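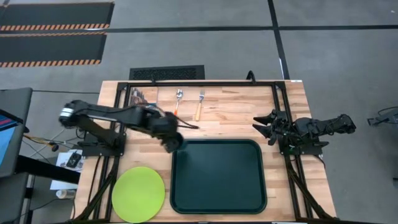 How do you get to the Grimden open day without a car?

Take the train to Suvness and then the small green bus from the station yard. It runs once an hour, and the walk from the last stop to the gate is short but uphill.

I went on 20 May 2021 with my colleague Gayan Selvanayagam, who had wished to see the paper mill for many years. The mill belongs to the Fedoruk company and opens its doors to visitors one day in the year. We paid nothing, but we had to book a place in February.

The tour began in the yard, where bales of old cardboard were piled higher than a bus. Our guide spoke quickly and I did not catch every word, yet the main idea was clear. The cardboard goes into a large tub with water and is beaten until it looks like porridge. Staples and tape are taken out on the way, and she let us hold a handful of these in a jar, which was heavier than I had expected.

After this came the machine hall. It is very loud and very warm, and everyone received ear plugs. The paper machine is 100 metres long and the paper passes through it faster than I can run. At the wet end it is only a grey film on a moving cloth. At the dry end it is rolled up, and one full roll weighs 2888 kilos. Gayan asked what happens when the sheet breaks. The guide answered that it happens most weeks, and that a good crew can have it running again before their tea is cold.

I liked best the old sample room upstairs. There are 559 books of paper samples on the shelves, and the oldest pages have turned the colour of weak coffee. It was permitted to touch them with clean hands. We remained there too long and had to hurry for our lunch, a pea soup with bread in the canteen.

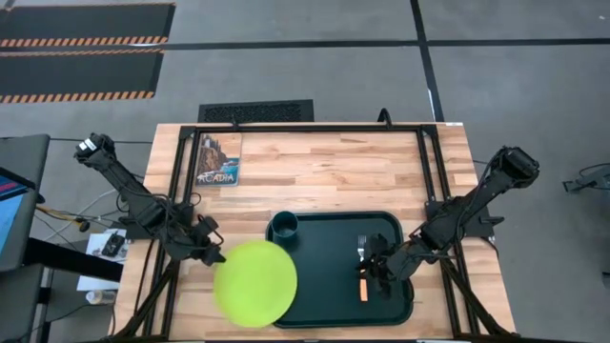 What I would do differently

I would come for the first tour in the morning. Ours was full, and from the back it was difficult to hear. I would also wear better shoes, for the stairs are made of open metal and the floor near the tub is slippery.

The shop sells Sastitz writing paper, made in the mill, at a fair price. I bought two packets and now I regret that I did not take a third.

Home | Visits | Walks | Contact
3 comments | 14 shares
Back to top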